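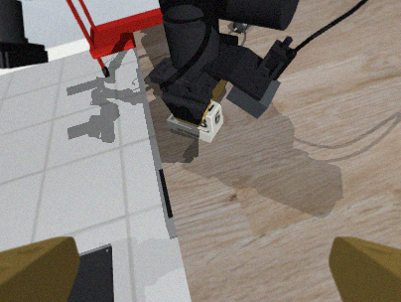
A numbered cube in the grip of the simulated arm, seen from between the fingers of a second gripper.

Simulation Keeps Passing Its Own Exams

2/20/19

There is a kind of result in robot learning that I have stopped getting excited about, and the handover work from the Ulloa group is a good specimen. Two arms, a cube, a policy trained in simulation, a success curve that climbs nicely and then goes flat near the top of the chart. Brigitta Eder presented it at our reading group in Wustitz, and half the room was ready to order hardware before she had reached the last slide.

I wasn't. I should say that I like the work. Eder is careful, and her task is harder than it looks to people who have never tried to get two grippers to agree on who is holding a thing. One arm has the block, the other has to take it, and there is a moment when both have it and any error in position turns into force. People manage that moment with their skin. Most robots manage it badly.

My trouble is with what the curve is being used to say.

Look at the cube. It has numerals printed on it, crisp and black on white, and a policy that sees through a camera can learn a great deal from crisp black numerals. Eder's answer was that the texture helps the network estimate orientation, and I believe her. But then the question is how much of the result belongs to the handover method and how much belongs to the print. She had not run it with a plain cube. I asked for that comparison and I am still asking.

The shadows bother me too. A renderer gives you a shadow that agrees with the light and the geometry every time, and a network has no reason to treat it as decoration. If the shadow of an arm falls across the table, that is a second view of the arm at no charge. In a real lab someone walks past the window and your second view is gone. Randomizing the lighting is the standard reply. Fine, but randomizing inside a range you picked yourself is still a test you wrote and graded.

And then contact, which is where I would put my money if I had to bet on the failure. The simulator used here, Siltadska, treats both the fingers and the block as rigid, with a friction value chosen by the user. Real finger pads squash, pick up dust, and wear smooth. Kilian Frei spent most of a winter on our own transfer experiment, a much easier one with a single arm, and the policy that looked finished in simulation dropped the block on the bench over and over. We ran 300 trials before we understood that the policy had learned to release at a gap in the contact signal that our actual sensor never produced. Nothing in the training curve warned us. It was a beautiful curve.

Nusrat Mollah, who disagrees with me on nearly all of this, makes the best case for the other side. Her point is that simulation is for throwing out bad ideas cheaply, and that asking it to predict the bench is asking it for something it never offered. If a method can't do the handover with perfect shadows and obedient friction, you have saved yourself a broken wrist joint. I accept that. I would accept it more happily if the papers were written that way. The abstract of this one says the policy "solves" bimanual handover. It solves it in Siltadska, across 5 random seeds, with 2 arms whose joints have no backlash.

What would change my mind is not expensive. Run the plain cube. Switch the shadows off for evaluation only and report whatever happens. Move the friction value outside the training range and show where the curve breaks, because it will break somewhere and the place where it breaks is the most useful number in the paper. Then do a small set of trials on real arms, even an embarrassing set, and print the drops along with the catches.

Eder told me the hardware trials are planned for March. I hope they go well and I expect that they won't, at least on the first pass, and I would read that paper before I read another one with a flat line at the top.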